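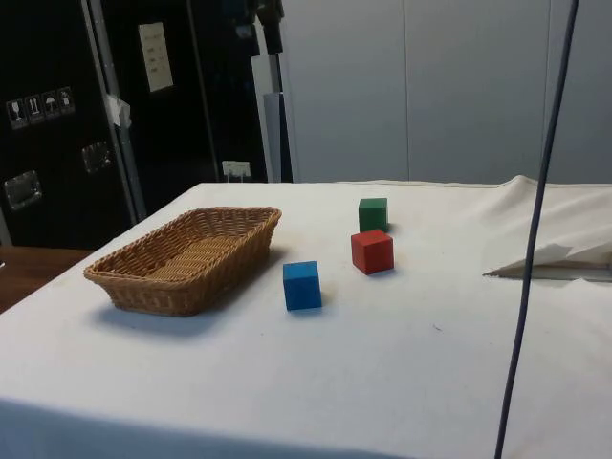

Basket, blocks and cloth on the table.

Cloth keeps bunching up on a display table, and which basket liner to use?

Posted by Mafalda Mendes in Home & Craft Help > Tables, Stalls and Displays
Sep 9, 2025

I have a table covered with a plain white cloth and a shallow wicker basket on top, plus a red, a green and a blue wooden cube. The cubes are meant to go in the basket when the table is not in use. Children at our library branch take them out, move them around the table and put them back.

Two problems.

First, the cloth does not stay flat. It gathers into a ridge toward the far edge on the right, as in the photo. I pull it straight in the morning and by midday the ridge is back. The table has a smooth sealed top. The cloth is a cotton and polyester blend, hemmed, no backing, and it hangs over on all sides. I have tried table clips of the spring steel type. They do not open far enough for the thickness of our tabletop and they spring off.

Second, the basket. It is tightly woven, with low sloping sides and a flat floor, and the rim flares out slightly. The underside is rough in places and I can feel it catch on the cloth when I slide it. I do not know whether this is what moves the cloth, or whether the children leaning on the edge do it. I was going to put a liner inside, but I now think the outside of the base may be the part that needs attention.

What I would like to know:
How do I hold the cloth without clips and without anything permanent on the table?
Can the base of a wicker basket be smoothed or covered without spoiling it?
Is a liner worth having for painted blocks? The paint is matte and I would like to avoid scuffs.

I cannot use pins. Tape has to come off without residue, as the table goes back to general use twice a month.

Stella Lukumay

I did table dressing for a hotel for a long time and now do it for a church hall, so I will take the cloth first.

A blend cloth on a sealed top has almost no friction under it. Any sideways load moves it, and the slack collects wherever the load stops. Straightening the top does not change that. You need an underlay. The trade name is a silence cloth or molton, a brushed cotton felt, sometimes with a rubberized back. A 300 gsm weight is enough for your purpose. Cut it to the size of the tabletop less 30 mm on every side so that it does not show as a step at the edge. Lay it felt side up. The cloth grips the nap and the back grips the table.

If you do not want to buy molton, open-mesh shelf liner works. Get the unbacked kind with no adhesive. Do not leave it on a varnished surface for months at a time, as the plasticizer can mark the finish. Twice a month off the table should be fine, but wipe the top when you lift it. Strips will do if a full sheet is too expensive: one along each long edge and one across the middle.

On the overhang, check that it is equal on opposite sides. A cloth with a longer drop at one end is being pulled that way by its own weight the whole time. You can also sew drapery weights into the hem at the corners. With children present, use the covered chain type, stitched in all the way along, and leave the loose disc weights alone.

Laying order:
Wipe the top dry.
Underlay down, smoothed from the middle outward.
Cloth on, center crease to the middle of the table.
Pull the corners diagonally, opposite pairs together.
Smooth with the flat of the hand toward the edges. Do not tug from one side.

Iron the cloth slightly damp. A cloth that has been stored folded will lift along the creases and give fingers something to push against.

Your clips were probably the fixed type. Screw clamps exist for thick tops, but they stick out underneath and I would not use them at child height.

Kiprono Koech

Just get a fitted cover with elastic. Bevuvum sells them. Problem solved.

Mafalda Mendes

Kiprono, thank you, but the table is not a standard size and the fitted ones I found were all too short. Stella, I have found an offcut of molton at Zendholm and will measure tonight. Does it matter which way the nap runs?

Stella Lukumay

Not on molton. It is brushed on both faces unless it is the backed kind, and the direction makes no practical difference at this scale. Wash it before you cut it. Unwashed molton can shrink by 7 percent and you will end up with a piece that is too small.

Ivar Hedlund

On the basket. I repair wicker and cane, mostly chair seats, some baskets.

Turn it over and run an old nylon stocking lightly across the base. It will snag on every cut end and you can mark them with chalk. Snip each one flush with side cutters, at an angle, so that the end still rests against the stake behind it. If you cut too short, the end slips through to the other side and the weave starts to loosen there. Then go over the base with 240 grit paper wrapped on a block, along the strands only. Brush out the dust.

Do not sand the rim unless it is splintering. The border is what holds the sides, and on a shallow basket with a flared edge it takes all the handling.

For the base covering I would use self-adhesive felt pads only as a temporary measure. They do not bond well to a woven surface and the corners lift. A better job is a piece of thin wool felt cut a little smaller than the base, rounded at the corners to match, and stitched through the weave with waxed linen thread. Six stitches hold it: one at each corner and one halfway along each long side. Knot underneath, between felt and base. It can be cut off later with no damage.

Dry indoor air makes wicker brittle. If the library is heated hard in January, mist the basket with plain water, let it dry away from the radiator, and check the ends again afterward. New ones tend to appear then.

As for the liner, matte paint scuffs mostly from block against block, and a liner does nothing about that. It does protect against the weave if the inside floor has rough ends, so do the stocking test there too. If it passes, leave the basket unlined. A loose liner in a basket with sloping sides rides up each time something is taken out. If you decide you want one, use cotton and tack it at the corners. Rerkholm have plain cotton ones that can be trimmed, though they are sewn for deeper baskets and you would be removing a fair amount of material.

To move it across the table, lift it. Even with felt on the base it will drag a cloth that has no underlay.

Mafalda Mendes

Stocking test done. The inside is clean. The base caught along one short end and at two places near the middle. I have trimmed those and will stitch the felt on once the molton is down. I am leaving out the liner.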